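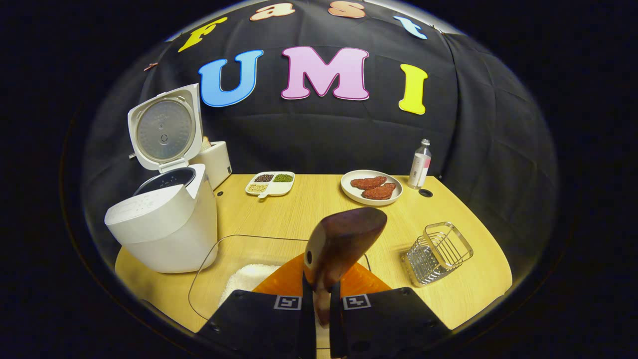 *A white rice cooker with the lid up.*

# How to eat for a month without a stove

Our stove died in April. The replacement, a Dirimia with four burners and a clock I will never set, was promised in a week and came after 29 days. The store in Fesavby was very sorry about this by phone, several times. What follows is how to get through that kind of month without living on cereal, though there will be cereal.

I'm assuming you have electricity, a sink, a fridge and one appliance that makes rice. A kettle helps. If you also own a microwave, you're on vacation and can skip half of this.

## Step 1: Find out what your outlets can take

Kitchen outlets often share a circuit, and the kettle and the toaster both think they own it. Run one heating thing at a time until you know better. Plug them straight into the wall. A power strip is for lamps and phone chargers, and I say this as someone who has smelled one get upset.

## Step 2: Shop like a person with no oven

Walk past the frozen pizza with dignity. Things that earned their shelf space at our house:

- red lentils (they cook in no time and forgive everything)
- medium grain rice, the big bag
- canned chickpeas and canned tomatoes
- eggs
- frozen peas and frozen spinach
- couscous, which only wants hot water and a lid
- cabbage, because it keeps for weeks and has no expectations
- one jar of something loud. Ours was the Ñahui chili paste with the red label, and I finished two.

Leave dried kidney beans alone. They need a real boil to be safe, and a small machine with one switch and a keep-warm setting is the wrong place to find out if it gets there. Buy the cans.

## Step 3: Learn the basic pot

Plain rice first. Rinse it until the water is cloudy instead of white, which takes three changes or as many as your patience allows. Use the cup that came with the cooker and fill water to the matching line inside the pot. If the cup is long gone, go by weight, or use a coffee mug and equal parts rice and water plus a splash. Wipe the outside of the pot dry before it goes in.

When it clicks off, leave it alone for ten minutes. Then fluff. I skipped the wait for years and blamed the rice. 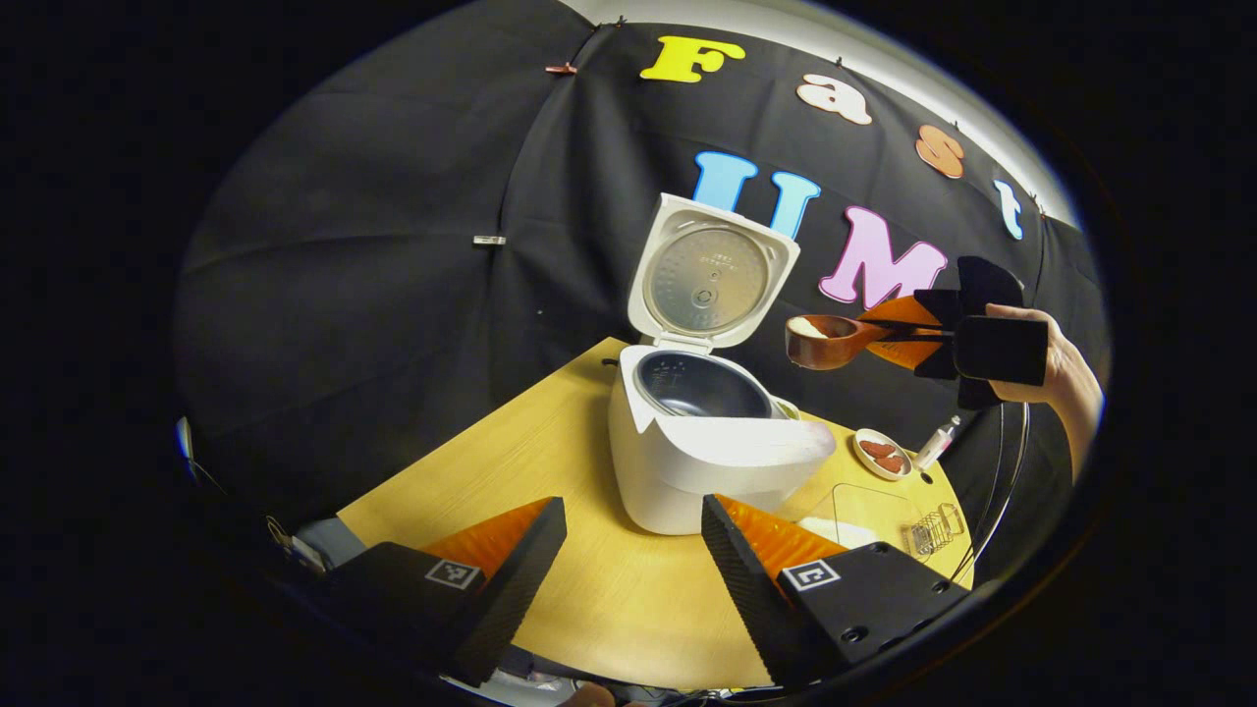 *Lid open, dark gray pot in place.*

## Step 4: Move on to dinner in one pot

**Lentils and rice.** One cup rice, half a cup red lentils, a chopped onion, a spoon of cumin, salt, two and a half cups of water. Start it and leave the room. It comes out looking like wet sand and tastes like someone cared.

**Tomato eggs.** One can of tomatoes, garlic, a spoon of oil, a spoon of the loud jar. Run the cooker until it bubbles, crack in four eggs, close the lid and wait until the whites and yolks are firm. Expect to check more than once. Some cookers decide a pot of tomatoes is finished rice and switch off early, in which case let it cool a bit and press the button again.

**Cabbage and peas.** Shred half a cabbage, add a splash of water, butter, salt. Cook until limp. Peas at the end. This is better than it has any right to be, especially on top of the lentils.

**Cake.** You can. It's pale on top, brown underneath, and has to be turned upside down before guests see it. Grease the pot well and fill it no more than halfway. If the cooker clicks off and a toothpick comes out wet, run it again.

## Step 5: Deal with leftovers properly

Cooked rice shouldn't sit on the counter all evening. Spread it on a plate so it cools fast, get it in the fridge within the hour, and eat it within a day. Reheat until it steams all the way through. This was the only rule in our house that everyone followed, mostly because I wrote it on the fridge in marker and it turned out to be permanent marker.

## Step 6: Clean it before it smells of cumin forever

1. Unplug it and let it cool down.
2. Wash the pot with a soft sponge. No steel wool, no metal spoons, no chiseling.
3. Check whether your inner lid comes off. Mine does, a fact I learned in the second week and would like back.
4. Wipe the rim and the steam vent with a damp cloth.
5. For stubborn smells, run a pot of water with half a lemon for 30 minutes, then leave the lid open to dry.

Never put the body under the tap.

## What it cost

I kept the receipts out of spite. Groceries for two came to 127 for the month, which is less than we spend with a working stove. Takeout added 90, nearly all of it from the Nirkov dumpling counter and nearly all of it in the first week, before I had a plan. I've left out the ice cream. It was medicinal.

## A few loose ends

- Toast can be made in a dry frying pan, if you have something to put the frying pan on. We did not.
- Couscous salad improves overnight. Couscous salad on the fourth day does not.
- Cold brew coffee: coarse grounds, cold water, fridge, strain in the morning.
- Pasta in a rice cooker is possible. Break it in half, cover with water, stir often, and keep the lid open - it foams, and then you have a different cleaning section to read.

The Dirimia works fine, by the way. The clock says 12:00.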